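Wimell workroom gets its new table, and already it has specks

8/26/24

The shared workroom at Wimell has a new white table, ending a debate that ran since February and produced 151 comments on the sign-up sheet, most of them about the old one. That table, a brown veteran with a wobble, went to the curb last week. It was gone by lunch.

The replacement came from Stetsiuk, a secondhand office dealer, for $274 – delivery included, stairs not. It took four people to get it up to the second floor, and a fifth to tell them which way to turn.

Members were divided on the color. Paloma Thibodeaux, who keeps the room's booking calendar, had argued for gray on the grounds that white shows everything. She lost the vote and has been gracious in defeat, apart from pointing at the small dark specks on the matte top whenever anyone walks in.

"I've tried the cloth and I've tried my thumbnail," she said. "I'm saving the spray for visitors." 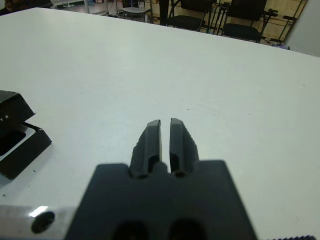
What happens next

Coasters are on order. The rule about no markers without paper underneath takes effect now, and mugs are asked to stay on the windowsill. Anyone who misses the brown table can take it up with whoever has it.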